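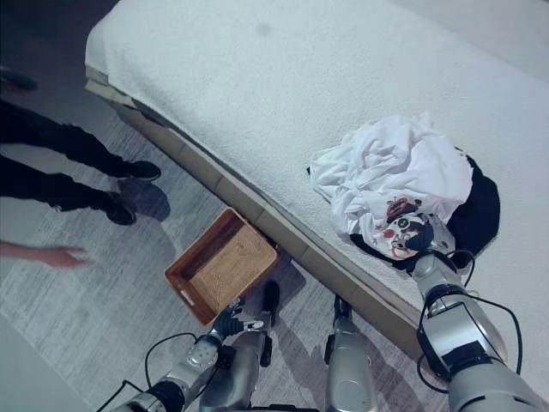

アマチュアのラグビークラブで、シーズン途中に別のクラブへ移ることはできますか。今はフローフェンの2軍でフッカーをしています。引っ越しでウンベルクの練習場のほうが近くなり、2月の後半戦から向こうで出たいと思っています。フローフェンでは今季すでに3試合に出ました。会費は年払いで納めてあります。どこから手をつければいいか、順番も教えてください。

読了時間:3分

Eglė Ķēniņš
移籍の受付期間内であれば、シーズン途中でも移れます。期間はリーグごとに違うので、まず大会要項の「登録変更」の項を見てください。私が前にいたリーグでは、届けが受理されてから14日間は公式戦に出られませんでした。2月の初戦に間に合わせたいなら、1月の早いうちに書類を出しておくのが安全です。

手順は、だいたい次のようになります。
1. 今のクラブの登録担当に、退団の意思をメールで伝える。
2. 会費の未払いや借りている用具がないことを確認してもらう。
3. 移籍先のクラブが登録変更を申請し、今のクラブが承認する。
4. リーグから受理の連絡が来る。

申請を出すのは移籍先で、選手本人ではないところが多いです。承認が止まる原因でよくあるのは、返していないジャージと会費の残りです。年払いなら残りの問題はないでしょうが、途中退団で返金があるかどうかはクラブの規約によります。私は戻ってきませんでした。

受理の連絡が来る前に試合に出ると、そのチームの勝ち点が取り消されることがあります。練習への参加は別扱いですが、傷害保険がどちらのクラブの名義になるかは先に聞いておいたほうがいいです。フッカーはスクラムの最前列なので、移籍先で前列の資格確認をもう一度受けることもあります。講習の修了証があれば手元に用意しておいてください。
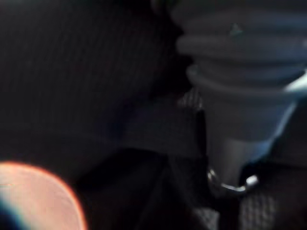
アニエル
返金の件、うちのクラブは後半戦の分として265クローネ返してくれました。規約には何も書いていなかったので、会計に直接聞いた結果です。言うだけ言ってみていいと思います。

それと、カップ戦の規定はリーグ戦と別のことがあります。今季すでに前のクラブでカップ戦に出ていると、移籍先では同じ大会に出られない、という決まりがよくあります。出た3試合の中にカップ戦が入っているかどうか確認してください。リーグ戦だけなら関係ありません。

うちは登録の上限が42人で、空きがなくて待たされた人もいました。ウンベルクの枠が空いているかも聞いておくといいです。

ドヴォルザーク
自分も途中で移りました。先に監督同士で話をつけてもらったら早かったです。書類は1週間くらいで終わりました。ただリーグが違うので参考までに。

当サイトでは、ログイン状態の保持と利用状況の確認のためにCookieを使用しています。設定はいつでも変更できます。

新しい回答をまとめたメールを週1回お送りしています。配信の停止は、メール末尾のリンクから行えます。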